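Why Does the Floor Feel Colder Than the Couch?

Try this with me! Take off your socks and stand on a kitchen tile. Brrr! Now step onto a rug. Much nicer, right? I bet you'd say the tile is colder. I thought so too when I was 9, and I was wrong.

If a room has been left alone all night, nearly everything in it ends up at the same temperature. The tile, the rug, the couch, even the spoon in the drawer.

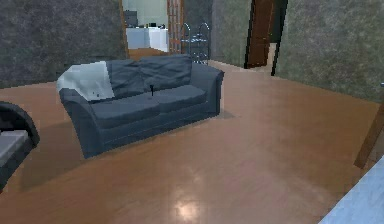
So what's going on? Your skin is a bad thermometer (sorry, skin). It's usually warmer than the room, so heat leaks out of you into whatever you touch. What you feel is how fast that heat is leaving. Stone and metal grab it in a hurry and carry it away. We call those good conductors. Wood is slower. Fluffy stuff is slowest of all, with lots of tiny pockets of air tucked inside, and air is terrible at moving heat!
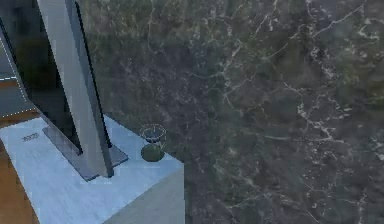
Marble carries heat away from your hand quickly, so it feels chilly.

Want to test it? Leave a metal spoon and a wooden spoon on the table for 60 minutes, away from any sunshine. Then press one against each cheek. Which one makes you jump? I tried it one February morning and yelped so loudly that the cat left the room.

Next time: why ice cubes stick to your fingers.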